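Giving up the car for November

So the car failed its MOT at the end of October, and I mean properly failed, two pages of it. The man at the garage went through the list with me in the voice people use at hospital bedsides. Rear subframe, both front springs, something about a brake pipe that he said twice. He reckoned 2000 pounds to put right, and the car wasn't worth half that with a full tank in it. I said I'd think about it and got the bus home.

And then I sort of carried on getting the bus home! I hadn't planned on this being a blog post, but a few of you asked in the comments under the soup one, so here we are.

First thing to say is that I live in about the easiest place for it. The number 7 stops at the bottom of my road, goes past the surgery and the big Co-op and ends up at the station, and it runs every half an hour until the evening when it turns into a sort of rumour. I don't have small children or a job that starts at five in the morning. If you do, please don't read this and think I'm telling you off, I'm really not.

The first week was awful. I missed it by seconds three mornings in a row, because I kept leaving the house as if I was driving. When you drive you can faff. You can go back for your gloves, you can stand in the hall reading the back of a letter. Now I put everything by the door the night before like I'm eight and it's a school trip. Shoes, bag, pass, umbrella. I've also learned that the 8.10 is packed with sixth formers and smells very strongly of body spray, and the 8.40 is lovely and half asleep.

Shopping was the bit I was dreading. I used to do one enormous shop and fill the boot, and then throw a fair bit of it away, if I'm being truthful with you. Now I go two or three times a week with a rucksack and get what I can carry. I've bought a trolley too (tartan, don't laugh) and I love it more than is sensible. It goes up kerbs backwards, it never goes up them forwards, and if you put the potatoes in last they will squash your bread. Milk is the heaviest thing in the world. I've gone down to the little bottles and I get through it before it turns, so I suppose that's a saving of a kind.

My neighbour Kyung-tae So has never owned a car and has been quietly enjoying all this from over the fence. He lent me his good bike lights and showed me the cut-through behind the allotments, which takes ten minutes off the walk into town and comes out by the chip shop. Dangerous knowledge. I've been that way a lot.

The walking is the thing I'd not bargained for. I'm doing a good half hour on most days without meaning to and I've started seeing things. There's a house on Brophy Lane with a monkey puzzle tree in the front garden and I must have driven past it for years. There's a cat who sits on the same green bin every afternoon at four. I know which pavements flood. I know that the man in the dry cleaner's sings, and he's good!

Bad bits, to be fair. It rained on what felt like every single day, and waterproof trousers are a misery that I refuse to get used to. I had to turn down a Sunday lunch at my cousin's because there's no bus out that way and the taxi was going to be more than the lunch. I missed the late film at the Erkel because the last bus leaves before it finishes, so I've only seen the first part of whatever that was. And the tip! I've got a broken bookcase in the hall which I can't get rid of. I walk round it sideways.

Visiting my sister took a lot more thinking as well. It's two buses and a wait in between at a shelter with no roof, so when I go now I stay the night and we make an evening of it. We used to have a cup of tea with me looking at the clock for the traffic. Now we have a curry and argue about the telly. I think I prefer it, though her sofa bed does have a bar right across the middle of it.

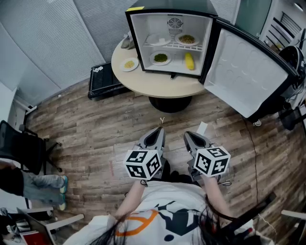
So what did I spend on getting about in the whole month?

Less than I used to put in the tank, even with the two taxis I took when my knee was playing up. The bus pass was the bulk of it. I haven't counted the trolley, as I'm calling that furniture.

What I haven't added up yet is the insurance, which I'd paid for the year. I rang them and was on hold for 31 minutes, and then the very nice woman told me there'd be a fee to cancel, of course there would. I've got a letter coming. If anybody's been through this and knows whether you can argue with them about it, do leave me a comment.

The car is still on the drive, by the way. It's got moss in the window rubbers. A chap two streets over wants it for parts and keeps saying he'll come round with a trailer, and I keep putting him off, so draw your own conclusions. I've told myself I'll decide after Christmas, when the timetable changes and I find out whether the 7 is still going to be every 30 minutes or whether they've mucked about with it.

Soup recipe next time, the leek one, for everybody who asked.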